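The Second Life of a Waistband

Resale denim is priced on two things, the condition of the seat and the condition of the waistband. At Collado, a secondhand clothing warehouse on the east side of Famham, both are checked before a pair is measured, and most of the rejections happen at this stage.

Rin Iwasaki has run the denim tables since October. Her section handled 607 pairs last month. Each pair is laid flat on a padded table, back side up, with the waistband to the left. Front closures are checked last.

"People look at the knees," Iwasaki says. "Knees can be patched or cut off. If the yoke seam has pulled, the repair costs more than the jeans."

Folding comes after grading. Collado used to hang its denim, but hangers stretched the belt loops and took up 27 feet of rail. Stock is now folded lengthwise, then in thirds, and shelved with the fold facing out. A shelf bay holds 10 stacks.
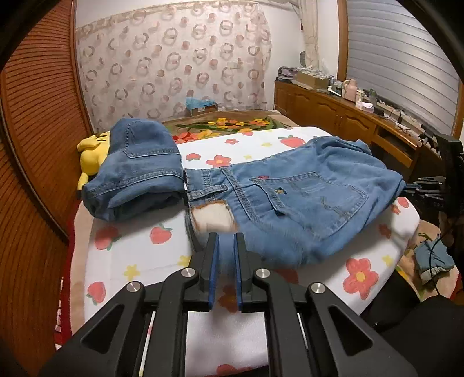

Wear on a back pocket follows the habits of the previous owner. A wallet leaves a rectangle with hard edges, while sitting produces a broader loss of color with no clear outline. Paler denim in the middle of a large back pocket, with the angled stitching still readable, belongs to the ordinary run of used jeans and does little to the price. A pocket opening that hangs slightly loose gets a closer look at the corners, where the stitching takes the load. The patch at the waistband is checked for its edges. Brown, frayed-looking edges on a cream patch are accepted under the house rules, provided the stitching holds.

Akihiko Shimada, who repairs for Collado from a workshop in Droluvville, restitches pocket corners with a short bar tack in polyester thread. He doesn't use cotton thread there. It matches better, he says, and fails sooner. Replacing a belt loop takes him six minutes if the old one can be reused.

Washing is kept to a minimum. Pairs go through once, inside out, in cold water, and are dried flat. Heat shrinks the waistband at a different rate from the leg and throws off the measurements on the tag.

Graded stock leaves for the Prunari shop twice a month. Unsold pairs come back to Iwasaki's table and are measured again before being cut for patches.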